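Does cold wash really make T-shirts last longer?
Forum > Home & Money > Clothing

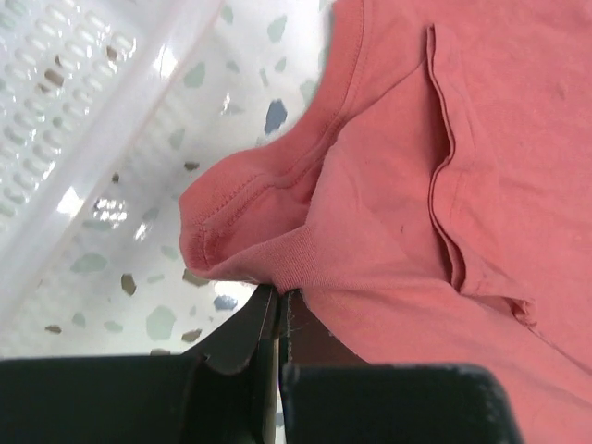

pink tee, collar ribbing and stitching

smadi_mike wrote:
My utility keeps mailing flyers saying cold wash will double the life of your clothes. Double compared to what? I've bought the same Flostach tees for years and the necks go wavy no matter what I set the dial to. I think it's the dryer and the flyer is about saving power.

Posted February 21, 2025

loopstitch wrote:
It's both. Hot water fades color and the dryer beats up the collar. I went cold in October and my darks look better.

smadi_mike wrote:
Better than what, though? Did you keep a shirt out and wash it hot to compare?

loopstitch wrote:
No, I have a life.

Prendergast_S wrote:
I did alterations at a shop in Clillton for 18 years. Collars mostly stretch from hangers and from people yanking shirts off by the neck. Fold them. Temperature matters for dye and for shrinking, not much for ribbing.
Shona

gray_bucket wrote:
Disagree on hangers. Mine have always been on hangers and they're fine. Cheap ribbing is cheap ribbing.

Prendergast_S wrote:
Do you hang them wet? That's where I saw the damage.

gray_bucket wrote:
No, dry. OK, fair.

tollhouse wrote:
Zutalach sells a detergent that says "tested to 1,000 washes." At 2 washes a week, who is checking that? I'd like to see the shirt.

smadi_mike wrote:
Exactly my problem with all of it. I'll line dry half of the new pack and put the rest in the dryer, all on cold. If the necks go at the same rate I'll say so here.

loopstitch wrote:
Mark the tags or you'll mix them up by the second load.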